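June 15, 2026

Day 8 of the Jorarer trial. The sorting kit from Levent has been on the bench since April, but the evaluation license only went live last week, so the clock starts there. Quoted price still excludes the spare finger pads.

Ran solenoids and the red round boards again, yellow trays and steel tray both in use. Set the grip force to 60 percent for the boards and left it there. The manual wants a separate profile for each part -- fine, but the menu takes too long to reach.

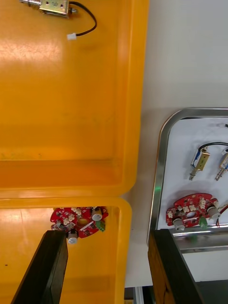

Loose leads remain my main concern. The sales sheet covers rigid parts and says very little about anything with a wire on it. Log shows 311 picks since the license started, 2 of them stopped on a force fault. Both faults carried the same code, and the code is missing from the manual. Wrote to support.

The Kalinowski quote came in lower, with no wrist camera included. Adding one closes most of the gap. Gristirora has not replied.

Tomorrow: repeat at a lower force, then export the log before the software update.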